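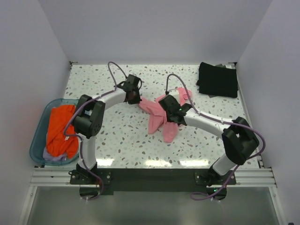 One of the two-arm folding cells, with a pink garment held between both grippers.

Folding cells at the Sorkberg laundry: your questions

Last updated July 6, 2026

These answers are for everyone who works at Sorkberg, on any shift. They cover the questions put to supervisors and left in the box by the canteen since the first cell went in. If yours isn't covered, the contact details are at the bottom.

What do the cells do?

They fold clothes. A basket of clean garments goes on the left of the table, the arms pick out one item at a time, spread it, fold it and put it on the pile at the back right. They handle T-shirts, light knitwear, vests and plain trousers. They do not wash, dry, sort, press or pack.

How many are there?

Two. Both are in the finishing hall, next to the old hand-folding benches. Four of those benches are staying.

Who supplies and looks after them?

The cells come from Dastero, who also handle the annual service. Day-to-day cleaning and restarting is done by our own cell operators. Collau, who own the site, have agreed the floor layout and the extra power supply.

Is anyone losing their job?

No. There are no redundancies linked to the cells, and this is written into the agreement signed in March. The agreement covers all 57 people in the finishing hall, including those on part-time and term-time contracts. Agency hours are not covered. We expect to use fewer agency shifts in the busy months, and agency staff have been told this directly.

Will my pay change?

Basic pay stays the same. The folding bonus was based on pieces per hour and no longer makes sense where a cell does part of the folding, so it has been replaced with a flat hall allowance. The allowance is paid to everyone in finishing, whether or not they work at a cell. Trained cell operators get an extra skill payment, shown as a separate line on the payslip.

What does a cell operator do all day?

Loads baskets, clears finished piles, checks folds and deals with stops. A typical stop is a garment that has bunched up between the grippers and can't be opened out. The operator pauses the cell, takes the item out, and either puts it back in the basket or sends it to the hand bench. Operators also wipe the table at the start and end of the shift and check that the cables on the arms are held by their ties.

One operator looks after both cells. Please don't ask them to cover a bench as well.

Do I have to become an operator?

No. It is open to anyone in finishing who wants it. Training takes 7 shifts, on full pay and during your normal hours. There is a short practical check at the end. If you try it and don't like it, you can go back to your previous work without giving a reason.

Are the cells faster than we are?

Per garment, no. An experienced folder is quicker on nearly everything. The cells keep a steady pace and carry on through breaks, and between them they are planned to take 3,000 garments a week off the benches. That figure is a planning number for the hall. It is not a target for any person or shift.

Which items should never go in a cell basket?

Anything with loose straps, long cords, beading or sharp fastenings. Fitted sheets. Anything from the Khan contract, which is hand-finished under the terms agreed with the customer. Anything damp. If you aren't sure, send it to the bench.

Is it safe to stand near them?

Yes, outside the yellow floor line. Inside the line, operators only. Never reach over the table while the arms are moving, even to catch something that is about to fall. Long hair and lanyards must be tucked away.

What does the green light mean?

Power is on. It does not mean the arms are safe to touch. Treat a cell as live until the operator has paused it and told you so.

Is the camera recording me?

Each cell has a fixed camera pointed at the work table, and the recordings are used to look into stops and bad folds. They may not be used for timekeeping, discipline or appraisals. Hands will sometimes be recorded when an operator clears a garment. Anyone can ask to see recordings that include them.

My wrists and shoulders were the reason I asked for a move. Does this help?

It may do. Plain T-shirts made up most of the repetitive work on the benches, and much of that now goes to the cells. What is left for hand folding is more varied but also more fiddly. Benches rotate every two hours - please take the rotation even if you are halfway through a good run. If you have an existing adjustment, it stays in place.

It's noisier at that end of the hall. Is anything being done?

Most of the complaints are about the extraction fan over the loading area. A replacement has been ordered.

Will there be more cells?

There is no order for any more. The agreement says that staff must be consulted before another one is bought, and that the talks have to start before any contract is signed.

Who do I ask about something else?

Speak to your shift supervisor or staff representative, or write to the finishing office. Questions left in the canteen box can be anonymous. Replies go up on the noticeboard and are added to this page.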